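Chapter 4
What the Hand Costs: Planning and Budgeting for Grippers

Before you start: you will want your job list from Chapter 3 beside you, along with a pencil and whatever quotes you have gathered so far. If you skipped the job list, please go back and make one. I'll wait.

When I first helped a small shop plan its equipment, we spent most of February talking about arms. We talked about reach and payload and how the thing would be bolted down, and we had a lovely time doing it — I still have the sketches somewhere. The hand at the end got a single line at the bottom of the sheet, and that line said "gripper, misc." You can guess which line gave us trouble all spring.

So this chapter is about that line. We will take the hand, the fingers, the mounting parts and the spares one at a time, and by the end you should be able to put a fair number next to each and defend it to the person who signs for it. There is a little arithmetic, none of it hard.

4.1 Start with the thing being picked up

Most buyers open a catalog first, and I understand the temptation, catalogs being such pleasant reading. Try to hold off. Begin with the object. A steel block is the same shape every time you meet it, and a plain pair of hard jaws may serve you for years. Cloth is another matter altogether. It folds, it bunches, it lies flat in one spot and stands up in another, and the same piece of fabric can ask two quite different things of the fingers depending on how it happens to be lying. Bagged produce and soft mailers belong in this family too, and so does nearly everything a laundry handles.

For soft goods, many planners try a hand-held gripper before committing to an arm. You get to learn how the fingers meet the material while the expensive decisions are still open, and you can do it on an ordinary table with ordinary clutter on it.
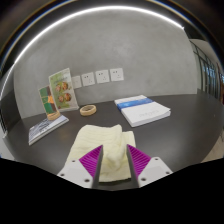
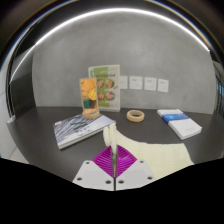

Figure 4.1. A hand-held gripper with ribbed magenta fingers at a tabletop, with a piece of cloth.

Look at the fingers in Figure 4.1 and then at the pale plates that carry them. On a quote these ought to be separate lines. Fingers are the part that touches the work, so plan on replacing them. Plates and fasteners usually last longer, but a plate that fits one style of finger may not take another, and if you change your mind in the second year you may be buying both.

4.2 The four lines

Write these down for every gripper you are considering:

Purchase. The hand itself, with whatever comes in the box. Ask what comes in the box!
Fingers. First set plus spares.
Fitting. Plates, screws, cables, and the hours to put it all together.
Trial. Time and materials for finding out whether it suits the job.

The trial line is the one people leave blank. My friend Zixuan Lu, who taught this course before me, would hand a budget back unread if that line was empty, and I have come around to her way of thinking.

4.3 A worked quote

Suppose Janex offers you a gripper for $516, fingers included, and sells a replacement pair for $145. Boychuk sells a comparable gripper for less but makes its fingers to order, with a wait of 12 weeks. You expect to go through two replacement pairs in the first year, and you have set aside $100 for trial materials.

The Janex sheet goes like this. Purchase, $516. Two replacement pairs, $290. Trial, $100. That makes $906 before fitting, and you will notice that the replacement fingers come to more than half the price of the gripper they belong to. I would pencil that in the margin — it surprises people in meetings.

The Boychuk sheet is harder to fill in. A long wait means ordering spares at the start, and if your trial sends you toward a different finger, those spares may sit in a drawer. We will come back to this in Section 4.6, when we set both sheets beside a lease from Vorport.

Try it yourself

Take the first soft item on your own job list. Write a few sentences on how it lies when it arrives at your station, then fill in the four lines as best you can. Leave a question mark wherever you had to guess, and keep the sheet handy, as we will be using it again in the next section.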